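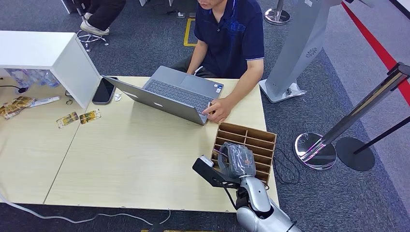

May 9, 2019

Long afternoon at the big table, and a pleasant one. I promised Revathi I would write things up the same day for once, so this is me keeping my word before I go home.

Most of the talk was about the slotted box. Arvo is still fond of it and so am I, but we have gone back and forth on what it should hold. The thin brown wood keeps it light enough to move with one hand, which was the whole idea when we first drew it up for the Hanora bench. Eduardo would like the slots wider so that a folded drawing can go in without catching. I would like them left alone, as I have grown used to filing sample cards in them (Lener cards at one end, Habte at the other) and I don't want to start over! We agreed to cut one more with wider slots and live with the pair until October, then choose. Kiros has offered to do the cutting if somebody sends him the file with the right thickness in it this time. Last time it said 30 where it should have said 3 and he very kindly rang before using up the sheet.

The table itself: still two panels, still that seam. I don't mind it much for laptop work, but a pencil finds it every time you try to draw a long line across. Gadisa thinks a strip of veneer tape would do. I think we should pull the panels tight from underneath first and see what is left of the gap. Bolts are in drawer 2067, the one with the sticky runner, so lift it a little as you pull.

Snacks. I know, I know, it's a notebook, but this is where people look. The gold packets have spread all over the left side again, and it would be lovely if they could live on one plate or in a bowl, so there is room to put a drawing down flat. I'll bring a bowl from home, the blue one with the chip.

Water bottles are down by the white cabinet. Please take from there before opening a new pack, and put empties in the bin by the door. Revathi has asked Arnadgate for a quote on 300 sample cards and another on 600, and if the bigger order isn't much more I'd say go for it, we do get through them.

To do:
Send Kiros the file, thickness checked (me)
Look under the table with a flashlight (Gadisa and me)
Shorter cable for the corner of the table, or clip the black one along the edge
Ask Eduardo which size of drawing he folds, and how many times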